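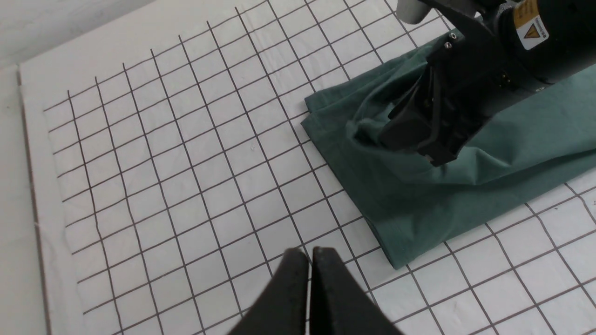 Folding practice on the grid board, green cloth, both arms in.

Wekolel Robot Club: your questions, my answers

Hello! I'm Hanne Mogensen and I look after the new members' inbox, so I get asked the same things rather a lot. I've put them all in one place. Last tidied up on Jun 14, 2022.

What do you do at Wekolel?
We teach robot arms to handle cloth. Folding mostly, a bit of flattening and stacking when we're feeling brave. It sounds dull until you've watched a gripper try to pick up one layer of a tea towel and get three, and then you're hooked (I was, anyway).

Why cloth? Why not something easier?
We did blocks for our first year and got bored! A block stays where you put it. Cloth sags and slides and bunches up round the fingers, and it never lands the same way twice, so there's always something to argue about over biscuits.

What's the white board with the lines on?
That's our grid board. The cloth goes on top and the lines give you something to judge the fold by, so you can say "the corner ended up one square over" and everyone knows what you mean. Please don't lean on it, and please don't write on it, even in pencil.

Do I need to know how to code?
No. Plenty of people start by driving the arms by hand, and you can stay on that for as long as you like. If you do want to code, Heiðrún Kragh runs a beginners' hour before the main session and she is very patient. She taught me, and I'd never written a line in my life.

Do the arms have names?
Of course they do. Erdős and Plolov. Erdős was named by a maths student who has since left us, and Plolov was a typing mistake on the booking sheet that stuck.

Is one arm not enough for folding?
You can do a simple half fold with one, and that's what you'll try first. With two, one can hold or pinch the cloth while the other waits its turn or works on a corner. The tricky bit is keeping them out of each other's way. Go slowly and talk to your partner the whole time!

How many people are in the club?
We have room for 20. If we're full I'll put you on the list, and places do come up, mainly after exams.

Where do you meet?
Upstairs in the Melar building, the old brick one with 1887 over the door. Use the side entrance. The front one is locked in the evenings and you'll be stood there knocking for ages.

Is there a competition?
Yes, our own little one in October. Teams of 2, three folds each, and the cloth gets dropped on the board any old how before you start. You're marked on neatness first and time second. I came last in my first go and still had a lovely evening.

Can I bring my own cloth?
Yes please, as long as it's clean and plain. Stretchy stuff is a nightmare, so leave the leggings at home. Napkins and thin towels are good. Put your name on a label and hand it to me, or it'll end up in the club box for ever.

What should I wear?
Anything comfy, but tie long hair back and take off scarves and dangly bracelets before you go near the arms. Closed shoes too.

What if I break something?
Tell whoever is running the session straight away. Press stop first, then tell us. You won't be in trouble. I once drove Plolov into the table edge and the worst of it was the noise.

Can I see past sessions anywhere?
We've saved more than 2000 folds, good and terrible, on the club computer. Ask Heiðrún for a login.

How do I join?
Drop me a line through the contact form with your name and course, and tell me if you'd like the beginners' hour. I answer most evenings.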